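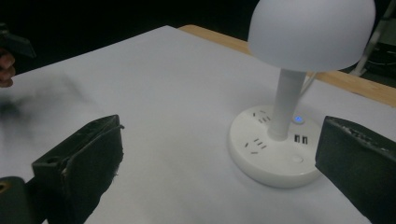
# What's Inside a Lamp?

I love lamps. I have seven of them at home (my family says that's plenty!), and I've been curious about how they work ever since I was little. So let's go on a trip, starting at the wall and ending at the light.

Electricity comes into the lamp through the **cord**. Inside the cord are metal wires, usually copper, with plastic wrapped around them. Electricity zips along copper very easily, but it can't get through the plastic, so the outside of a good cord is safe to touch. If you ever spot a cracked one, leave it alone and tell a grown-up.

Next stop, the **base**! It's the wide part at the bottom. Try standing on one foot with your eyes shut. Wobbly, right? Now put both feet wide apart. Much better! A wide base does the same job for a tall lamp.
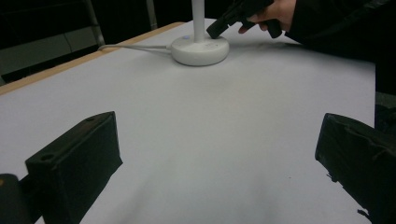
*A round base, a straight pole and a tiny blue light.*

Some lamps do extra jobs too. Their bases have sockets for plugs, or USB ports, which are the little rectangle-shaped openings that charging cables fit into. Never poke anything else in there, okay? No pencils, no paper clips, no fingers.

From the base, the wires usually climb up inside the **pole** to the bulb. When I was in school in Miltville I thought the pole was full of light, like juice in a straw. Nope, just wires!

Last comes the **shade**. Look straight at a bare bulb and you'll squint. A shade spreads the light out so it's soft and cozy for reading. I can read for 30 minutes under mine before I get sleepy.

**Try it:** shine a flashlight at a wall, then hold a sheet of white paper in front of it. What happened to the bright spot?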